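The Drawer Wins Again

Everyone in Grarkdale has a theory about clutter, and most of them are kept in the garage. I went to the Leneck Home Fair in May to hear the professional version, and came back with a tote bag, a label maker and a pamphlet on how to own fewer things.

The headline act was Finn Sperling, who used to sell storage units for Brophy and now tells people they don't need them. He has a soft voice and very clean shoes. His method, which costs $185 for the weekend, starts with a bare white surface. You clear one, you guard it, and you let the calm spread outward to the rest of the house. In my house it spread as far as the toaster.

I had better luck with Kieran Nic Aodha, a retired upholsterer who had been given the table by the emergency exit and seemed happy about it. Her position is that a pale room is a full-time job. She painted her own front room white once, in a shade called Tilten Chalk, and spent the winter finding out what everybody in the family had been touching.

"You want a bit of brown," she told me. "Brown forgives."

She has a point. Pale things have a way of making one small mark the only thing you look at. I own a white lamp with a nick in the base, and I could draw you that nick from memory. I couldn't tell you what color the couch is without going to check.

Sperling was gracious when I put this to him. Marks, he said, are an invitation to slow down. I asked whether he had children. He said he had a cat, and then that the cat mostly lived with his sister.
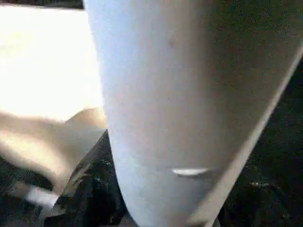
Vol. 15, No. 2

The trouble with all that brightness is the light itself. Put a strong glare beside anything off-white and it stops being white at all. One side goes bluish, the other goes a warm, tired gray, and you start wondering whether you bought the wrong paint. Nic Aodha says people used to bring her cream fabric back to the shop, swearing it had changed on the drive home. She would walk them over to the window, then away from the window, and then she would put the kettle on.

I did clear my surface in the end. It took a Saturday, and most of what had been on it is now in the drawer under the phone, which no longer opens unless you lift and pull. Sperling's pamphlet has a page on drawers. I would quote from it, but it's in there too.

Letters to the editor: Grarkdale Home Review, 3,803 Brophy Road | © 2021 | Back to top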